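Flanolholm Shared Kitchen: progress report to the Shaikh Fund
Prepared by Rocío Paucar, kitchen coordinator
Sep 24, 2024

Where we are

You asked for a short report this time, after the June one ran to a length that Zohreh Jalali in your office kindly described as thorough. I have left out the history of the drying cupboard. It is available on request.

The grant covers small equipment, storage and table coverings for the tea and cooking sessions at Flanolholm. Of the $3,027 awarded, $811 is still unspent. Most of that is set aside for shelving, which I will get to, with regret, further down.

Crockery and cups

The old mugs have been retired. They were a mixed lot, heavy, and chipped in places where people like to put their mouths. For the younger group we have gone over to small plastic cups in different colours, which has settled the matter of whose is whose and opened a new one about who gets yellow. Prasert Yimyam proposed a roster for yellow. I am told it is working, mainly by Prasert.

The cups dry upside down on a wire rack with a wooden handle, and the rack goes straight from the sink to the table. Before this they dried on a tea towel, and the tea towel was always the one somebody needed. The wooden mug tree has stayed on for the grown-ups, who may not be ready for pastel.

Table coverings

We budgeted for wipeable tablecloths and bought one. It slid, it held crumbs in its creases, and it smelled of new raincoat for the whole of its short career. We now cover the long table in brown kraft paper off the roll. People write on it, spill on it and prop their elbows on it, and at the end of a messy day it goes in the recycling. A marker lives on the table so that recipes can be written next to the bowls they belong to. The paper has cost us $200 so far, against a larger sum for tablecloths, and I have moved the difference into the shelving line.

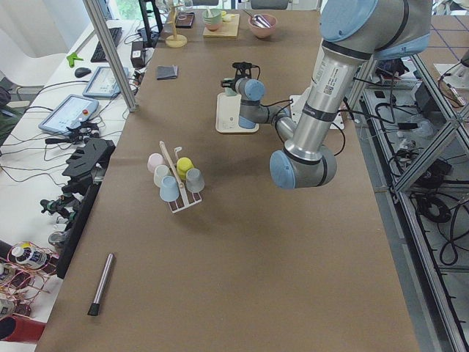 Our one real complaint about the paper is that it has to be cut straight, and only Esmaeil Rostami can do it. Everyone else produces a coastline. We have asked him to show two other people before he goes on leave, and he has agreed in the tone of a man giving away a family recipe.

Cooking sessions

The table is now used in halves. Food preparation stays at the window end, where the light is good, with the cutting board and the mixing bowls. The near end is for cups, writing and talking. This was Rocío Ochoa's idea and I resisted it for weeks on the grounds that people would never keep to it. They have kept to it. Rocío has been gracious, although she does now begin most suggestions by mentioning the table. (For the avoidance of doubt in your records, there are 2 of us called Rocío. The invoices are mine and the good ideas are largely hers.)

Bowls remain a weak spot. We have enough for a session but no spares, so a late arrival may find themselves mixing dressing in a saucepan. I would like to buy more from the unspent money, in the same coloured style, and would welcome your approval in writing.

Shelving

Behind schedule. The Gukska unit we ordered came without its brackets. The replacement brackets came, and belong to some other unit, to whose owner we send our sympathy. Fovis, the supplier, has been polite throughout and has promised the right ones. Until they turn up, the baking trays are stored on their sides in the hall cupboard and fall over whenever the front door is shut with feeling.

No grant money has been paid out on the shelving and none will be until it is on the wall and holding something.

Before the next report

Shelves up, if the brackets allow. Bowls bought, if you agree. A second roll of kraft paper, since the first is getting thin. Receipts for everything to date are in the envelope that goes with this report, in order, apart from the one for dish brushes, which got wet and is legible only in parts. I have written the amount on the back and signed it.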